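Hiltness Linen Care
Woven Baskets for Garment Sorting and Folding

The Fanen basket is supplied by Hiltness to schools, residential homes and small laundries. It is intended for use on a sorting table, where clean garments are placed beside it before folding. The weave is close and dark, and the base stands level on any flat surface.

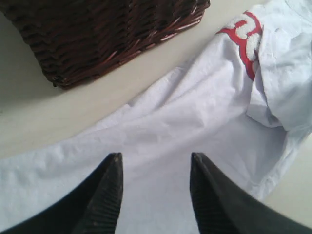
Dark brown woven basket on a pale tabletop, with a white garment bearing a red and white graphic.

Each basket is inspected before dispatch. Slight unevenness in the strands is normal in woven goods and is not treated as a fault. Customers who require a smooth interior for delicate items may order the Kang cotton liner, which is sold separately and is machine washable at 30 degrees.

White garments should be sorted apart from coloured ones. Items with raised or printed decoration are to be turned inside out before washing and laid flat before they are folded.

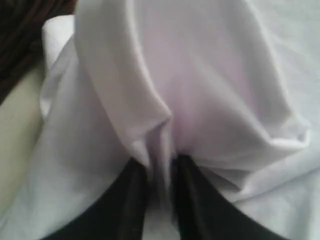
Can the basket be used for damp laundry?
The basket is intended for dry items only. Damp garments should be carried in the Bander tub and moved to the basket after drying.

Orders of 10 baskets or more are delivered free of charge. The guarantee period is 2 years from delivery. Enquiries concerning liners, spare parts and larger orders should be addressed to Anqi Qian, Customer Supply, Hiltness. Orders received before noon on Wednesday are dispatched in the same week.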